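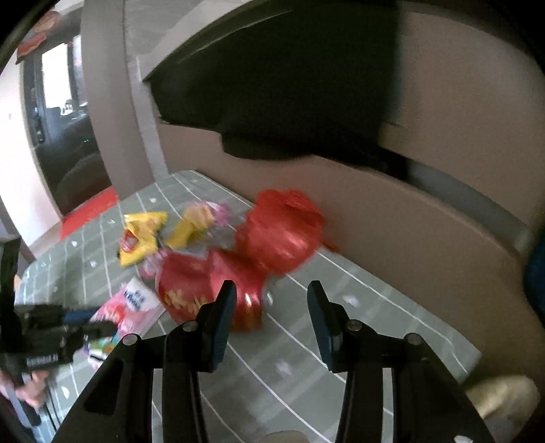
Gripper in front of the snack pile, blue-green pads on, second hand-held unit at the left edge, one shiny red bag toward the back.

From: Ikechukwu Igwe
To: Trusalside list
Subject: Re: [trusalside] Finger pads and slop in the pivots

Hi all,

Sorry for the slow answer, I wanted to go through my notebook before I said anything too confident. The original question is quoted first and my ramblings follow.

> We have two of the hand-held grippers, same linkage as yours I think,
> black plastic arms with pins through them. One closes nicely and the
> other one has gone sloppy. The fingers meet at the top but not at the
> bottom, and chip bags slide right out of it. I've tightened everything
> I can find to tighten. Do you replace the pads first or the pins?
> And what do you use to stick the pads on? Mine keep walking upward.
>
> Also, is anyone still using the Noiphan pads? The last set I bought
> feels harder than the old ones.
>
> Karuden bench

What a familiar story! I had exactly this in May, and I spent an entire evening swapping pads back and forth before it dawned on me that the pads were fine. So my answer is pins first, and leave the pads alone until the fingers close square.

The quick check goes like this. Open the jaws halfway, hold one arm still with your thumb, and wiggle the finger on that side toward you and away from you. Then do the other side. If one finger moves noticeably more than its partner, look at the pin nearest the base of that finger. On mine it has always been that one and never the outer pin, I suppose because the finger end takes all the knocks against the table (my technique is not delicate). When the hole in the plastic has gone oval, a new pin will feel better for a day and then you're back where you started, so look into the hole with a flashlight before you put it all back together. If it's oval, print or order the arm.

About the tightening – please back it off a little. I know it's tempting. But if you squeeze the linkage up until there's no play at all, it drags, and then the jaw stops a hair short of closed and you blame the pads again. I tighten until the arm won't fall under its own weight, then back off a touch until it just barely does. One small drop of dry lubricant on each pin, wiped off. No oil, please. It creeps onto the pads and you will be chasing slippery bags for a week.

Now, pads. I use thin double-sided tape and have never been happy with glue. Clean the finger face with alcohol, let it dry, lay the pad on from the bottom edge up, and clamp it overnight with something soft between. Pads that walk upward were, in my case, put on over a fingerprint. I change both pads on a gripper together, even if one still looks lovely, because an old pad against a new one grips unevenly and the bag twists as you lift it. I write the change in the book. The last pair came off after 374 closes, which was too late, and I've since settled on a look every 62.

For the Noiphan question, I did try a set and also found them stiffer, but I only had the one pack so please don't take that as gospel. I've gone back to the Sultetti sheet and cut my own. You get 16 pads out of a sheet if you're careful with the knife, and fewer if you're me.

For testing after a repair I've come to love snack bags. They're crinkly and slidey, and every one is a different shape. A shiny bag will tell you in one lift what a wooden block won't tell you in an hour. I do six lifts from the edge of the bag, with the second gripper standing by to take it over, and if the handover goes cleanly I call it fixed. Do keep the cable on the left-hand unit clear of the table edge while you practice. I've caught mine there more than once and it pulls the wrist over just as you close.

If your bottom gap is still there after the pin, send me a side view with the jaws shut and a strip of paper between them, and tell me how far down the paper will slide. I have a spare left arm in the drawer, and you're welcome to it if yours turns out to be worn.

Warmly,
Ikechukwu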